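Thanks for stopping by! These are the questions that come up most often when people write to us about the gripper comparison. If yours isn't covered, send a note to Rizwan Zaidi and he'll get back to you, usually by Tuesday.

## Which grippers are you comparing?

Two of them, the Erby and the Suklow. Both are electric and both bolt to the same wrist plate, so we can swap one for the other over a coffee break and leave the rest of the station alone. We'd love to try more (and we do read your suggestions!), but we wanted to get to know these two properly first.

## What arm and controller do you run them on?

The arm is a Gilani and the controller is a Bamia. We kept the same pair for the whole comparison, with the same speed limits and the same home position, and Naveed Ghumman locked the settings file back in April so that none of us would be tempted to fiddle with it halfway through.

## Why so many household things? Don't you have proper test blocks?

We do have test blocks, a whole drawer of them, and every gripper we've ever tried has been wonderful at picking them up. Lids, tubs and boxes are a much better way to find out what a gripper is like to live with. A hinged lid is a particular favorite of ours. The arm has to follow a curve while the fingertip keeps just enough contact, and if the force control is a little jumpy you'll hear it before you see it in the log.

## How many tries does each task get?

Thirteen tasks, with 2,000 tries per gripper spread across them. We had hoped for 3,000, but fingertip pads wear down, and we didn't want to be scoring a worn pad against a fresh one toward the end.

## Do you change the fingertips between tasks?

No, each gripper keeps one set of tips for a full round. We know some of you feel strongly about this! A special tip for lids would surely score better on lids, but most people who write to us have one station and one set of tips, and we'd like the numbers to mean something to them.

## What counts as a success on the lid task?

The lid has to finish open and stay open after the arm moves off, and the container can't have slid outside its starting outline. A lid that falls shut again counts as a miss, even if the motion itself was lovely to watch.

## So which one should I buy?

Oh, we get this one a lot, and we're going to be a bit annoying and wait until both rounds are scored. What I can tell you is that the Erby has been easier to set up, and the Suklow has the nicer cable exit, which matters more than you'd think once the wrist starts turning.

## Can I see the lid task?

Of course!
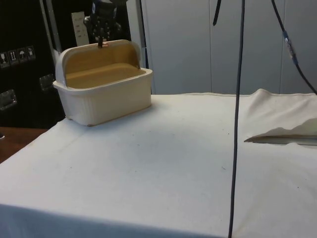
*The lid task, with the gripper at the upper rim of the open lid.*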